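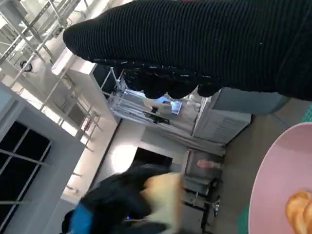 Robot teaching by demonstration

Robot teaching by demonstration, also called programming by demonstration, is a way of getting a robot to do a job by showing it the job. A person moves the robot through the task, the machine records every motion, and a computer program learns from the recordings. No one has to write out each movement in code, and that makes it one of the liveliest corners of robotics today!

Methods

There are 2 main methods. In hand guiding, also known as kinesthetic teaching, the teacher takes hold of the arm and pushes it along the wanted path while sensors in the joints note the position at each moment. In remote control, or teleoperation, the teacher works from a short distance with a joystick, a tracked glove or a smaller copy of the arm. Remote control keeps the teacher's hands out of the robot's view, a real help when cameras at the wrist are part of the record.

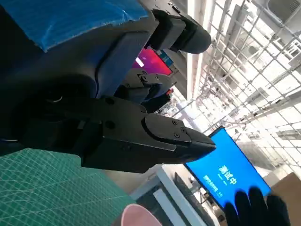

Two black grippers above a green cutting mat, with a display reading "测试中" ("testing in progress").

Recordings

One complete run through a task is called an episode. A simple job, such as lifting a bread roll out of a bowl, may be learned from a few dozen episodes, while folding cloth calls for far more. The Fullstead collection, put together by Pallavi Srivastava and Hjalti Bisgaard, holds 500 episodes of table setting, of which 323 were made by remote control. Small differences between runs are welcome: a bowl turned a little or a cup set farther back teaches the robot to cope with change, and it is a delight to watch a trained arm adjust to a layout it has never met.

Limits

A robot copies its teacher's hesitations along with the skill. Ayodele Balogun found that episodes by tired teachers contained longer pauses before each grasp, and that the trained arm paused in the same places.

See also: Teleoperation; Imitation learning; Robot end effector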